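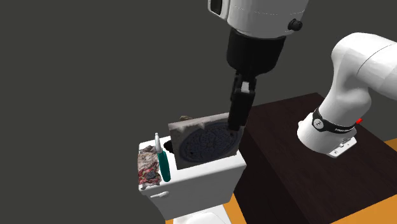 Simulated cell, one arm, toilet asset with open tank. Gripper at the manhole slab.

Trnka cell: setup and upkeep notes

Maintained by Shiuli Samarakoon. Last edited 2022-06-30.

What is in here

Configuration for one simulated arm cell, the object set that goes with it, and a log of what we had to repair. The arm has a parallel gripper and is mounted on the brown table. Objects get dropped into or onto a container asset and the arm is asked to move them. The release has 200 start states and 1,000 recorded attempts. I would not read too much into the second number. Plenty of those attempts differ from each other by a small change in the starting wrist angle, and calling them all separate data is generous.

The object set came from Vinurico and was described to us as "household." It includes a screwdriver, which I accept, and a slab of stone with a manhole cover set into it, which I don't. Scale was normalized on import, so a slab can stand up in a toilet tank. Do not use this set to support any claim about real objects or real weights.

Setup

1. Load the table first, then the arm. The base plate has to rest on the table top. If you load them the other way round the base starts slightly inside the table and the solver kicks it out on the first step.
2. Load the container and let it settle before adding objects.
3. Drop objects one at a time. The batch option in Povex is faster and leaves things stuck in the tank walls.
4. Move the arm to its ready pose and zero the gripper.
5. Run the contact check. Nine start states fail it every time. They are listed in skip.txt and we have left them in the release so that the numbering doesn't shift.

Upkeep

Rerun the contact check after any Povex update, even a minor one. The release notes in March said "no physics changes" and our finger friction changed anyway.

Check the collision mesh on the slab by eye. The visual mesh has rough, crumbly edges and the collision mesh does not, so the fingers can look as if they are resting on stone when the solver has them a little off it. The reverse happens too. A render alone won't tell you whether there is a grip - look at the contact log.

Repairs so far

Tank rim: the original collision shape was a closed box, so nothing could go in. Leonie McPhee rebuilt it from separate walls.
Fingers: the left and right pads had different friction values. Now matched. Attempts recorded before the fix are flagged old_pads.
Flush lever: does not move. Not repaired, not planned.

Known problems

There is no success label I trust. The Fevden script marks an attempt as good if the object's height rises at any point, and a slab that gets shoved against the rim can rise. Leonie thinks the script is good enough for ranking runs. I don't, and until somebody checks a decent sample by hand I'd leave that column out of any table you plan to publish.

Lighting and background are fixed in every start state. A model trained only on this has seen one gray background and one orange floor.

Bug reports: please include the start state number and the contact log. Reports with only a screenshot will be sent back.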